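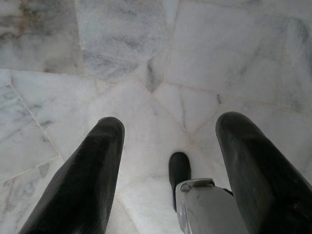 Durnero Stone Soap, 30 oz. concentrate

A pH-neutral cleaner for marble, limestone, travertine and anything else that was expensive and resents you for using it.

Item no. 304
Makes up to 138 mop buckets at the everyday dilution
Scent: faint, soapy, gone by lunchtime
Ships in a plain bottle with a cap that takes two hands

What it does

Marble is a soft stone with a hard reputation. It's mostly calcium carbonate, and acids eat calcium carbonate, so the lemon half that rolled off your cutting board can leave a dull spot before you've finished looking for it. Vinegar does the same thing, and so do wine, tomato sauce and a good many bathroom sprays with a picture of a waterfall on the label.

Stone Soap has no acid, no bleach, no ammonia and no grit. It lifts ordinary kitchen and hallway dirt, rinses clear and leaves the shine where the polisher put it. We won't claim that it brings out the natural beauty of your stone. If your stone was ugly on delivery, it will now be ugly and clean.

What it doesn't do

It isn't a sealer. It won't fix an etch mark, which is damage to the surface and needs a polishing powder or a person with a machine and an hourly rate. It won't pull out an old oil stain either. For that you want the Ngata Poultice, a gray paste that you spread on, cover with plastic and try not to poke at overnight.

It also won't remove floor wax. If somebody waxed your marble in the past, you have our sympathy and should look at the Bellard Stripper, after opening every window you own.

How to use it

Sweep first, or use a dry dust mop. Grit is what scratches a stone floor, and a wet mop just gives it a ride around the room.

For floors, add one capful to a bucket of warm water. Mop with it, change the water when it looks like tea, then go over everything once more with clean water. Dry with an old towel if you have hard water or a fussy relative.

For tabletops and counters, put 3 drops in a spray bottle of water. Spray the cloth, wipe, and buff dry with a second cloth. Cotton or microfiber both work fine. Leave the green scrubbing pad under the sink with the other things you regret.

More soap doesn't mean more clean. It means a film, and the film means you write to us. If you already have one, mop twice with plain water and tell no one.

A word on things that only look like marble

Plenty of marble-patterned tops and tiles have no marble in them at all. Stone Soap is safe on porcelain, on laminate and on most sealed printed surfaces, though you're paying for manners those materials don't need. A mild dish soap would do.

Not sure what you have? Touch the surface in the morning, before the heat comes on. Stone tends to feel colder than plastic. Looking at an edge or the underside can help too – a pattern that runs all the way through is a good sign. Please don't do the vinegar test on the part everyone can see. 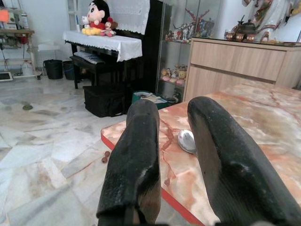

Wendy Holroyd wrote to tell us that she had been overdosing her hallway for years. "I used a good glug per bucket, as my mother did, and blamed the stone for the streaks. One capful and a rinse and they were gone by the second mopping. I'd still like a cap that opens." We have passed the remark about the cap to the people responsible for the cap, who are aware of it.

Sealing and how often

Flick a little water on the stone and wait ten minutes. If it leaves a dark patch, the sealer is tired. Wipe up, let it dry for a full day and reseal with Gurico Penetrating Sealer or whatever your installer left in the garage. A kitchen counter might need this every year, a guest bathroom hardly ever. January is a fine time for it, there being so little else to look forward to.

Storage

Keep it above freezing and away from children. If the bottle does freeze, thaw it indoors and give it a shake before use. Unopened bottles keep for two years. Mixed solution should be used the same week, then poured down the drain.

Returns

Unopened bottles only. Opened bottles may be given to a neighbor with nicer floors than yours.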